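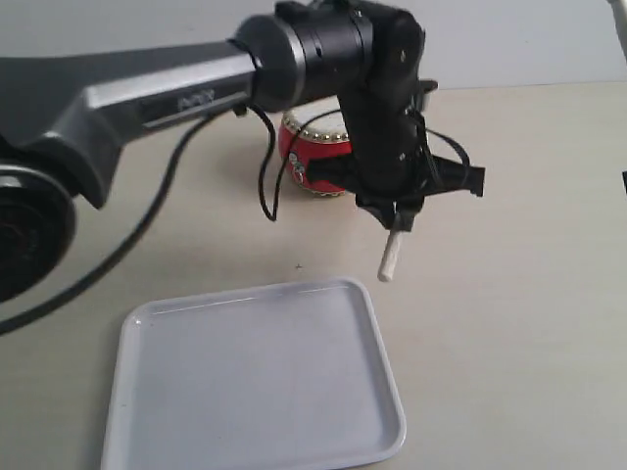

On the Wording and Timing of Wedding Invitations

27/11/2022

Couples who engage my planning services receive a short written guide at our first meeting. The section on invitations draws more questions than any other, and I have therefore decided to set out my position on this blog, where families as well as couples may consult it.

The guest list should be settled before any stationery is ordered. By settled I mean that both families have seen it, in writing, and have returned their comments. A couple married at Vunddale in September ordered 100 invitations in the spring and then received a further page of names from the groom's grandmother. The second printing did not match the first – the cream was noticeably warmer – and the cost of the small order was out of all proportion to the number of cards. I now ask that no order be placed until the list has been left untouched for two full weeks.

Invitations are counted by household. A list of 200 guests will usually need far fewer cards than people expect, although adult children living at home should receive their own. I recommend ordering a modest surplus for keepsakes and for addresses that prove to be out of date.

With regard to wording, the traditional form remains perfectly acceptable, but it is no longer required. Where the couple are hosting the day themselves, the invitation may simply come from them. Where parents have divorced and remarried, each name should be given its own line. The Tomaszewski family, whose daughter's wedding I had the pleasure of arranging, spent several evenings on the order of four names. They arrived at a version that satisfied everyone, and I have kept a copy in my files for the benefit of later clients. 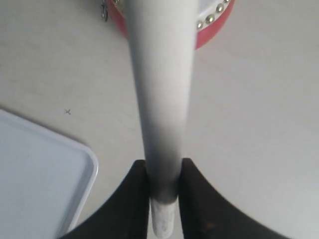
A white rod held between two dark gripper fingers.

The reply date deserves particular attention. Caterers and venues set their own deadlines for final numbers, and the date printed on the card should fall at least ten days before the earliest of these. The remaining days will be needed for telephone calls. Guests who have not replied should be contacted by whichever side of the family knows them best, and a verbal answer should be written down at once with the name of the person who gave it.

Children are a delicate matter. If the invitation is for adults only, the envelope should carry the names of the adults only, and a brief line on the details card may confirm the arrangement. I advise against exceptions made privately. They become known, usually before the reception.

Gift information does not belong on the invitation itself. It may appear on a separate card or on the couple's website.

Questions concerning menus and place cards will be taken up in my next post. Couples marrying at Grornach next year should note that the house requires dietary information together with the final numbers, and I would ask them to allow space for it on the reply card.

Jolanta Rutkowska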